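Claltdale Library Extends Opening Hours and Renews Children's Math Collection

The Claltdale Public Library will keep its main building open until 8 p.m. on four evenings a week, following a vote by the library board to adopt the new schedule for the coming year. The Fraser Street branch will keep its present hours. The change comes with a renewal of the children's math collection, which had not been reviewed as a whole since the main building reopened.
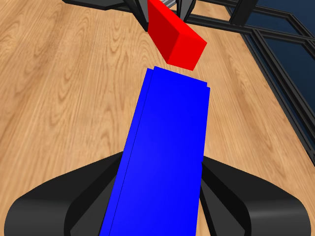
CLALTDALE, November – Under the new schedule, the main building will open at 10 a.m. and the reading room, the children's floor and the local history desk will all remain staffed until closing. In the past, the local history desk closed at 5 p.m. even on days when the rest of the building stayed open. Readers who wish to use the map drawers or the bound newspapers are still asked to make their request before 6 p.m.

The board reviewed 1660 comment cards returned by cardholders over the summer. The most common request was for later hours, followed by more seating near the periodicals and a second book drop on the Fraser Street side. The book drop has been approved in principle and will be considered again with the spring budget.

"Families told us plainly that the building was closing just as they were able to get here," said library director Faustine Le Goff. "The new hours are meant for them, and for people who work a day shift."

As part of the same program, the library has added 182 titles to the children's math collection. They cover counting, measurement, shapes and early fractions, and include picture books as well as workbooks for use in the building. Most are shelved on the children's floor beside the window seats. A smaller set for parents and teachers is kept at the information desk and may be borrowed for three weeks, with one renewal.

The collection was chosen by children's librarian Lesia Kravets with advice from teachers at two local elementary schools. Older titles in good condition have been moved to the Fraser Street branch. Those that were worn or out of date have been withdrawn and will be offered at the next book sale.

A weekly math hour for children in kindergarten through second grade will begin when the new schedule takes effect. Each session will open with a story, followed by table work on length, order and simple patterns. Places are limited and registration is required. Parents may register in person or by telephone, and a waiting list will be kept at the children's desk.

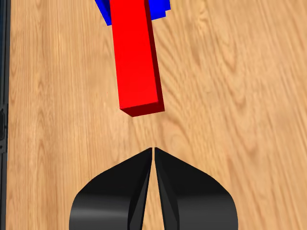

Tien-fu Chang told the board that the later hours were welcome but that the math hour, set for 4 p.m., would still be out of reach for many working parents, and asked that one session a month be held in the evening. The board agreed to look at the request after the first term. Ms. Kravets said that staff would keep a record of families who asked for a later session.

The board also approved the repair of the rear entrance ramp – the work is expected to take two weeks – and accepted a gift of 72 bound volumes of local farm records from the Brirkusar estate. The volumes will be available at the local history desk once they have been cataloged.

The new hours are posted at both entrances. Questions about the schedule or registration may be directed to the information desk during opening hours.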